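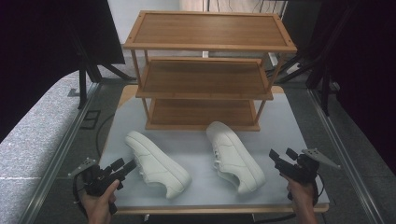
Print this page | E-mail this article
14 shares | 3 comments

The fault showed up in January, Imad Saab says. He maintains hand-held grippers for Pitiva, where operators use them to put shoes on a rack and the recordings train a robot arm. "The finger covering lifts at the edge. Once it lifts, the shoe turns in the grip and the arm learns the turn."

His log puts the first slip at cycle 610. Of 3,226 recordings, 400 were discarded – all from worn pads. The position readings stayed within limits, so the software raised no alarm.
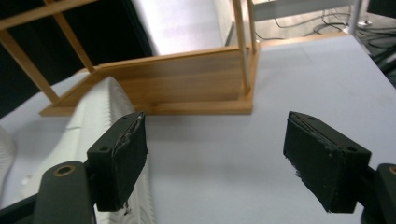
Could the fault have been caught sooner?

"With a pad check every shift, it would have been. We checked the cables and the calibration. The pads were on no list."

Pads are now inspected before each session and replaced at the first loose fiber. Saab also wants a grip-force limit, after 3 operators reported squeezing harder to compensate. "That strains the hand," he says. The limit is still under test.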